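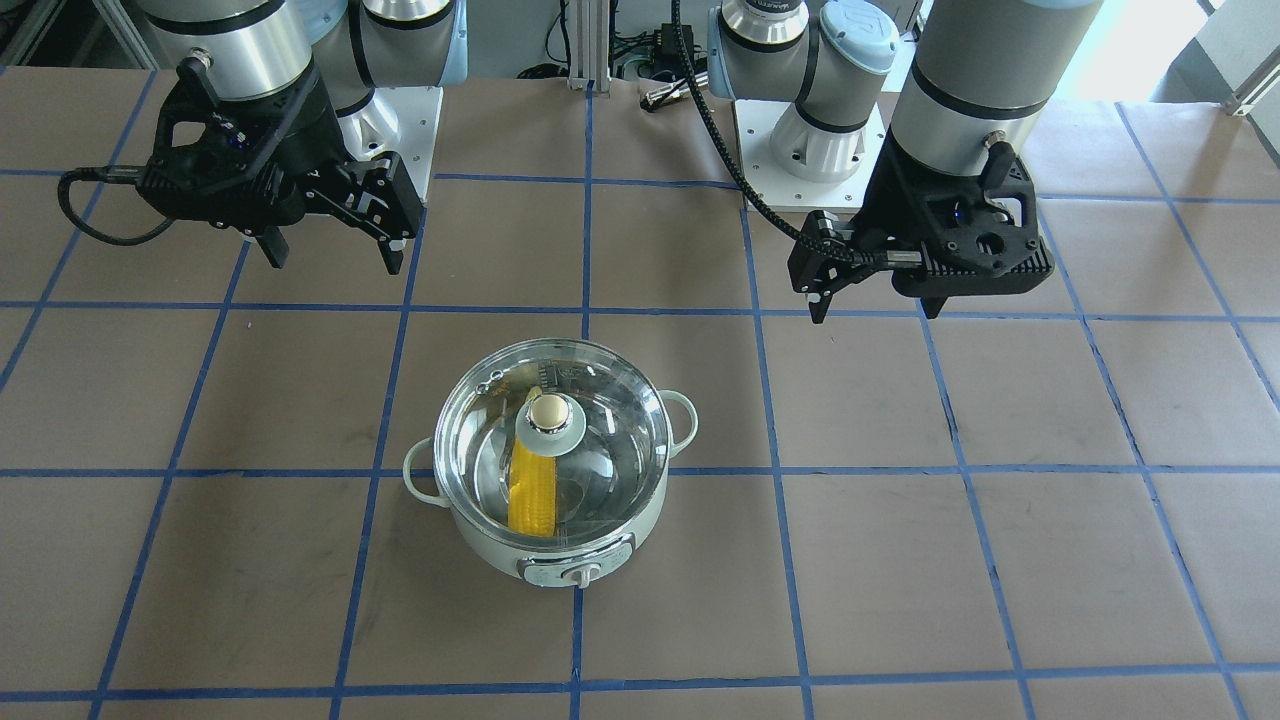
Cetalwood Releases Version 14 of Fonent, Its Planning and Perception Software for Two-Arm Workcells

July release adds transparent-surface handling, shared-workspace scheduling and a new replay tool

Cetalwood today announced the general release of Fonent 14, the latest version of its control and planning software for tabletop workcells with two arms. The release replaces the depth pipeline used in earlier versions, adds a scheduler for tasks in which both arms enter the same region, and includes a replay tool named Istier for inspecting failed runs.

Fonent runs on a single workstation connected to both arm controllers and to one or more fixed cameras. It takes a task file, plans motion for each arm, and sends joint targets at 200 Hz. Version 14 keeps the task file format of the previous release. Existing files load without conversion.

Perception

Earlier versions of Fonent treated glass as missing depth. A clear lid on a pot produced a hole in the depth map, and the planner either refused the grasp or aimed at whatever was behind the glass. In Fonent 14, the perception module estimates the lid as a separate surface and keeps the contents as a second layer. A corn cob seen through a glass lid is labeled as inside the pot and is not offered as a grasp target while the lid is on.

The module also reports small graspable parts, such as lid knobs and loop handles, as separate items with their own approach directions. Operators can lock or exclude any of these parts in the task file.

The new perception module was tested by Cetalwood on an internal set of 2622 recorded lid and container tasks. The set covers changes in daylight, reflections on curved glass, and worn or creased table coverings.

Planning for two arms

Fonent 14 divides the table into cells and assigns each cell to one arm, to both, or to neither. Cell boundaries can be entered by hand or read from tape lines on the work surface. When an object overlaps several cells, the scheduler reserves all of them for the length of the move.

Reservations include the gripper housing and a margin for external cables. In previous versions only the arm links and fingers were modeled, and cable loops had to be covered by manually drawn keep-out boxes. These boxes are still supported and take priority over the automatic margin.

If both arms request the same cell, the arm with the shorter remaining path goes first. This rule can be changed per task. A hold timeout is required for every shared cell, and a task file without one will load but will not start.

Replay with Istier

Istier reads the run log and shows camera images, planned paths, measured joint positions and cell reservations on one timeline. Users can change a planner setting and replan from any point in the log without moving hardware. Logs from Fonent 12 and 13 can be opened, but cell reservations are not shown for them.

Istier does not simulate contact. A replanned grasp should be checked on the workcell at reduced speed before it is used.

Known limits

Frosted and colored lids are not supported in this release. Steam on the inside of a lid lowers the confidence score of the contents layer and may cause the module to report the container as unknown. Tape line detection requires a visible color difference between tape and table covering. Cameras must be recalibrated after the upgrade.

Availability

Fonent 14 is available now to customers with an active support contract. Istier is included at no added cost. The installer, release notes and a set of 79 sample task files can be downloaded from the customer portal. Support for Fonent 12 ends with this release, and version 13 will continue to receive fixes until version 15 ships.

About Cetalwood

Cetalwood develops motion planning, perception and logging software for small robot workcells. Its products are used in research labs, product testing and light assembly.

Press and product inquiries: Cetalwood Communications, Shehu office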